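**Open day talk, my notes** (slow down this time!)

- Hello, thanks, water. I'm Constanza Acuña, I work on the demo side at Corar.
- Start with the numbers: 106 people signed up, I'd ordered 400 biscuits, so you can guess what my desk drawer looks like.
- The visit was on February 7, 2024. Groups of 13, one demo each, questions as we went (so many questions, lovely ones).
- Next two slides, leave them up a while. 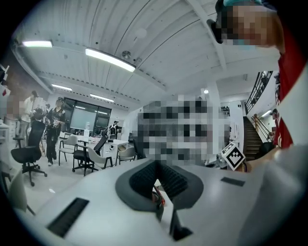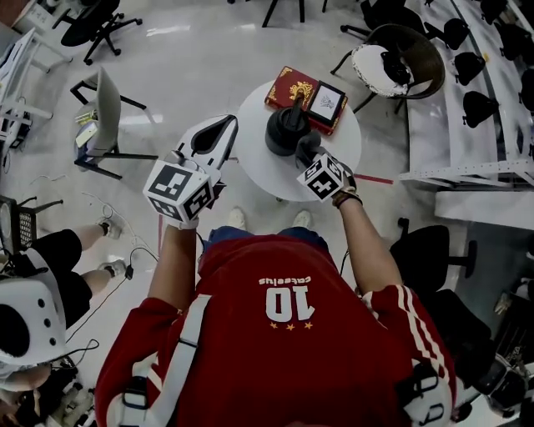
*Open day, hand-held grippers out on the floor. Second picture: one in each hand, at the round table.*

- Talk about the marker patterns, people always ask. Black and white squares, good strong contrast for a camera to pick out.
- Tell the Flisden story if there's time, skip it if Khunthong have already spoken.
- Mention we're doing it again in November, and the sign-up sheet is by the door.
- Questions!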